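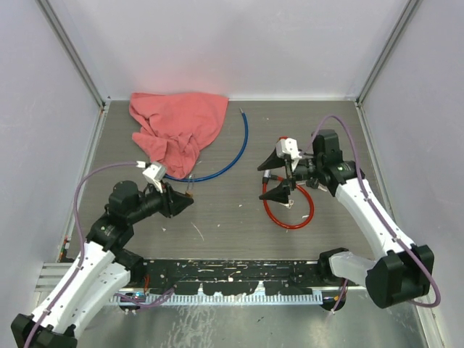

Right, I've finally done it. I have started learning to swim properly, as a grown adult, and I have Thoughts. Thread incoming, mute me if you must

Background: I could always do that head-up granny breaststroke you do on holiday. Two lengths and a sit down. My face had not been underwater on purpose since school

Signed up in August at the Brosholm baths because they do an adult improvers class at 7 in the morning, before work. Forty minutes. I thought forty minutes sounded short. Ha. HA

First lesson was just breathing out. That was it, the whole lesson! Hold the side, face in, blow bubbles, come up, do it again. I swallowed half the pool and went to work with red rings round my eyes like a tired owl

The thing I'd been getting wrong all my life is that I held my breath under the water and then tried to breathe out AND in while my mouth was up. No wonder I was knackered after a length. You hum it out underwater and then there's only the in bit left to do

Someone asked about goggles. I bought cheap ones first and they leaked, then I got a pair of Gikis in the small fit and they've been fine. Wet them before you put them on, and don't yank the strap tight, it makes the leaking worse (found this out the hard way, had a dent in my forehead till lunch)

Swim hats: still hate them. Still look like a boiled egg. The silicone one pulls less than the rubber one if you've got long hair, and a bit of conditioner underneath helps with the chlorine

Lockers at Brosholm take the old pound coins only in the top row, no idea why, so bring a trolley token. The showers run for as long as it takes to get shampoo in your hair and then stop. You have been warned

Week four was legs. Mine sink. I was kicking from the knee like I was riding a bike, and you want it coming from the hip with floppy ankles. I went up and down with a float for ages and at one point I'm fairly sure I was going backwards

BUT. This morning, 18 lengths into a quiet lane, I did one whole length of front crawl without stopping, breathing every third stroke, and touched the wall and wanted to shout. I did shout a bit. The man in the next lane gave me a thumbs up

Next thing is the open water day up at Trurkmont in spring, which is either a lovely idea or a terrible one. Wetsuit hire is 40 quid for the weekend, seems steep? If anyone's hired one elsewhere please tell me where

Also need snack ideas for after. I am currently eating a full second breakfast at my desk and it's getting noticed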